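Packing bench walk-round, returns and repack room
30 Jul 2025
By Sze-wing Chow

Did this one quick before the shoe order went out. Same list as May, with Balakrishnan's additions. OK / FIX / WATCH after each item, comments under it. If its marked FIX and your name is on it, it's yours till you tell me otherwise.

Bench 7, shoes and small boxed goods.

1. Table stable, no rock. OK.
Leaned on all corners. Fine. The foot on the door side was shimmed in May, shim still there.

2. Table edge, no splinters or lifted trim. WATCH.
Ran a glove along it. One rough spot near the back, sanded but not sealed. Will catch tissue sooner or later.

3. Surface clean enough for white soles. OK.
Wiped before start of shift per the sheet. Please use the plain cloths, not the blue ones, blue ones leave lint.

4. Open boxes kept in from the edge. OK.
Middle of the table is the place for the box you're working on. Keep doing that. Last month we lost a pair off the front and the box corner was crushed, which meant a new box, which meant Murali on the phone to Kurian for half the morning.

5. Tissue in with the shoe, not on the floor. OK on the table, FIX on the floor.
Picked up two sheets by the stool. Slip hazard, I have said this. Bin goes on the right from now on. - Ghassan

6. Lids. WATCH.
Lid folded all the way back while you pack, please. Half-open lids drop on fingers, and they scuff the toe if the shoe has a light upper. The hinged kind tear at the fold if you force them flat so don't.
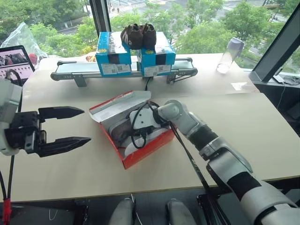

Bench 7. White-soled sneaker in the red-orange box, blue boxes and brown pair on the small conveyor.

7. Conveyor, rollers and rails. OK.
Tabletop one. End rollers checked by hand with it switched off AND unplugged. No play. Side rails tight. No lace ends or tape round the rollers this time, thank you.

8. Conveyor feet. FIX.
Need the rubber pads. Gistutix sent the wrong size, ours are the short supports. Reordered. Until they come, do not drag it across the table, lift it. - Murali

9. Stacking on the conveyor. FIX.
No loose shoes across the tops of boxes. Shoes go in a box or on the table. If the belt gets started with a pair sat up there they come down, and brown leather polish on a white sole is a write off. Also boxes next to each other on the belt, leave a proper gap or push them right up, a narrow gap is where fingers go. I moved the pair myself after.

10. Labels facing front, codes readable. OK.
Scanned a handfull, all read first time. Tape over a code = relabel, don't try and peel it.

11. Cables. FIX.
Anything hanging over the table edge toward the floor gets tied up or routed down a leg. Walkway side is the worst. Stool wheels go over them. Balakrishnan has the velcro ties, ask him, don't use packing tape. Tape leaves glue and then the cable picks up every bit of dust in the building.

12. Guillotine and box knives put away. OK.
Knives in the drawer, blades in. One knife had no lock, binned it.

13. Lifting. WATCH.
Full cartons on the pallet were at shoulder height by the end of the shift. Cap the stack lower. Step is behind the door, use it, not the stool!!

14. Walkway clear to the exit. OK.
Clear at 30 inches the whole way. Measured, did not guess. Kustard delivery is due and those cages always end up in front of the door, so whoever signs for it moves them same hour.

15. Extinguisher. OK.
Tag in date. Pin in. Nothing parked under it.

16. First aid box. FIX.
Plasters low, again. No eyewash. Ordered both with the Akik stationery run as it was going anyway.

17. Lighting over bench. OK.
Fine for checking marks on light soles. If you find a scuff under the light, set the shoe aside with a slip, don't wipe it first. Customer photos need to match.

18. Pairs checked before lid goes down. WATCH.
Not strictly safety but it goes on this list as nobody reads the other one. Left and right, same size, look at both tongues. Return 113 came back as two lefts. Don't want another.

Follow ups
Cables, item 11: Balakrishnan, before next shift.
Conveyor pads, item 8: Murali, when they land.
Bin moved to the right, item 5: done while I was writing this.
Sealing the rough edge, item 2: me, needs the bench free overnight.
Stack height, item 13: Ghassan to mark the wall with tape so theres a line to look at.

Not checked: the shrink wrapper (out for repair) and the top racking, ran out of time. Both carried to the next walk-round. Bench 13 gets its own sheet, don't add it to this one.

Comments

Nektarios Bakalis
Item 9, fair enough, but where do the waiting shoes go? Table's full once you've got a box open with the lid back. Could we have a shelf at the back?

Sze-wing Chow
Shelf is a good idea. There's an old tray rack in the store, will see if it fits. Table for now.

Balakrishnan Iyer
Velcro ties are in the grey tub by the scanner charger. Take what you need and put the roll BACK. I'll do the walkway side first.

Murali Sastry
Pads: Gistutix say they're on the way. I asked them to send a spare set. Also item 6, the lids tearing at the fold, I had a few like that from the last lot, keep them to one side and I'll claim for them.

Ghassan Rizk
Tape line is up. Also moved the step out from behind the door so people can get at it. If you don't like where it is tell me, don't just shove it back.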